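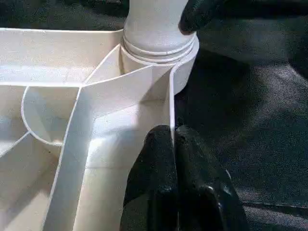

Cleaning plastic stools and crates

Moulded plastic collects most of its dirt on the underside, where the ribs meet. Turn the piece over and knock out any loose grit before you wet it, or you will end up with mud in the corners.

Mix 2 tablespoons of bicarbonate of soda with about 800 ml of warm water and a squirt of washing-up liquid. Work it in with an old toothbrush. For narrow gaps, wrap a strip of cloth round a blunt knife.

Leave for 19 minutes, then rinse with the garden hose and stand the piece on its side to drain. Don't use scouring powder, as it scratches and the scratches hold dirt.

Yellowing from the sun will not wash out.

Screw-in legs should come off first. Dry the threads well and refit them by hand, without pliers.

Posted 05/11/2018 by Hugo Joly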